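4.2 Color and the shared kitchen

Participants in the Kurkodholm office were asked in May how they chose a dish from the common shelf. Of the 38 who replied, 25 said they took whatever was nearest, a claim their later behavior did little to support. Most walked past two or three perfectly good bowls to reach the color they liked.
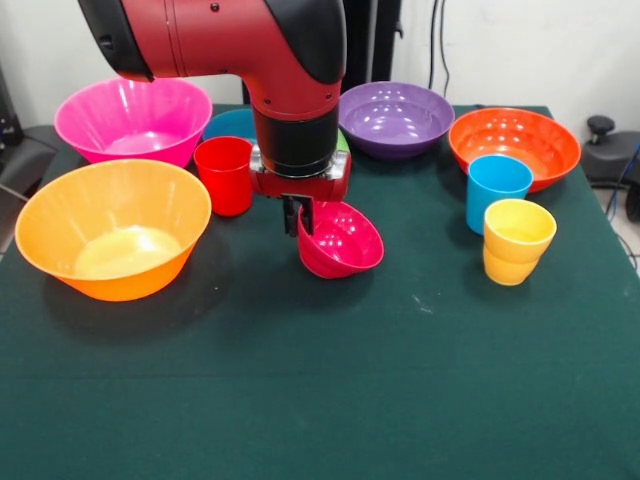

Preference was strongest among staff who described themselves as having none. One respondent at the Itura site wrote 37 words on why color did not matter to him and then signed the form in orange ink.

We had expected habit to explain most of this. It explained some. People who had used a color before tended to return to it, and a few became quietly territorial — the Negri office reported a dispute over a cup that belonged to the company.
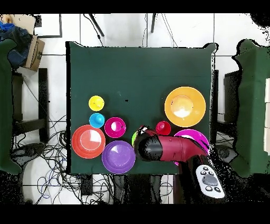

Plates drew weaker feelings than cups (Figure 2), perhaps in part due to the food on top of them. The effect held across both sites with a shared shelf, though Trirnatia, where people mostly eat lunch at their desks, was left out of the comparison.

Figure 2. Colored plastic tableware.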